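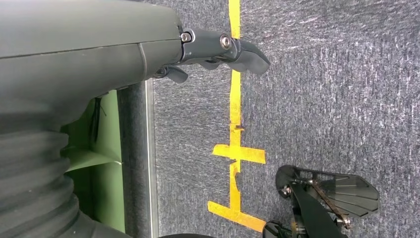
July. In by 7, which was my first mistake, as the air conditioning doesn't come on until 8 and I had already promised myself a calm day. Coffee from the machine by the stairs. It charged me twice and gave me one, and I took it as a forecast.

The left arm is still drifting. Asuka left me a note on the keyboard last night, very polite, saying that the home position was "a little bit philosophical" again. By this she means that you send it home and it goes to a place it believes is home. Yesterday the error was 3 millimeters at the wrist. In May it was less than one and we all shook hands about it.

So the plan was to redo the zero on every joint from the shoulder out, and do it properly, with the Evley sheet in front of me and no skipping to the end. The Evley sheet is two pages long and was clearly written by a man who had already finished the job and wanted to go to lunch. Step four says "confirm joint is neutral." Step five says "repeat step four if joint is not neutral." I have read worse things, but I was paid more to read them.

Started with the bellows. You have to get the sleeve back far enough to see the witness marks at the elbow, and the sleeve does not want to go. It has a memory. I slid it up, held it with one forearm, reached for the flashlight with the other hand, and it came down over my watch. Did that three times. Ended up holding it back with two loops of the soft cord Henent packs their spare parts in, and that has now been promoted to an official tool and lives in my top drawer.

Shoulder was fine. Elbow was off by a hair. The wrist was the guilty one, naturally, being the one with the most screws between me and it. I backed out the clamp screw and found it barely snug. The book says to torque it, the log says it was torqued, and the initials in the log are mine. I stared at them for a while hoping they might turn into someone else's.

Cleaned the threads, new drop of the blue stuff, torqued it, put a paint line across the head so next time I can accuse the screw and not myself. Then the long wait while it cures, in which I answered mail. Skivard want to know if we'd like to extend the service plan. The service plan so far has consisted of them asking me if we'd like to extend the service plan. I wrote back that we were thinking about it, and I have been thinking about it since winter.

Asuka came in at 10 and read over my shoulder, then asked if I had checked the cable slack before I closed up. I had not checked the cable slack before I closed up. Opened it again. The slack was fine. She said good, in the tone of a person who would have checked.

After lunch, the hand. Oshima wants a full open and close cycle after any wrist work, 50 of them, watching for a finger that lags.
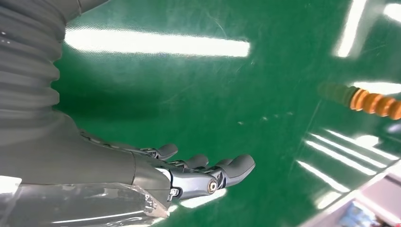

Fifty doesn't sound like much until you're on a low stool with your chin near your knees, staring at one knuckle. I know that knuckle better than I know some of my cousins. Up to cycle 20 all was well. At 31 I thought I saw the near finger hang back a touch on the close, so I stopped, wrote it down, ran the same stretch again, and it behaved perfectly, like a kid at the dentist. Ran the lot again from zero. Nothing. I've put "watch near finger" in the log with a question mark, and I'll feel either very clever or very silly about it by the end of the month.

One thing I'd like future me to remember: wipe the linkages dry, no oil. Last spring I oiled them out of kindness. They picked up every bit of fluff in the building and it took two evenings with a toothbrush to undo. The toothbrush is in the drawer with the cord. Do not let anyone borrow it, for everyone's sake.

Sent it home at 3:30. It went home. Sent it again from the far side of its reach and it went home again, to the same place, within what the gauge can tell me. Did that until I got bored, and boredom is the result I'm after in this line of work. Motor temperature at the wrist topped out at 55 after the long run, a bit up on last time, though the room was warm and so was I. Wrote it down anyway.

Asuka asked for the new offsets so she could load them tonight. I read them out and she typed, and then she made me read them out again backwards, last joint first. I complained the whole way through and at joint 2 we found I'd dropped a minus sign. She didn't say anything. I'd have preferred it if she had.

Tomorrow the right arm, same sheet, same stool. Need to bring: a cushion, the good flashlight, a second pair of reading glasses. Ask about the coffee machine. Skivard can wait.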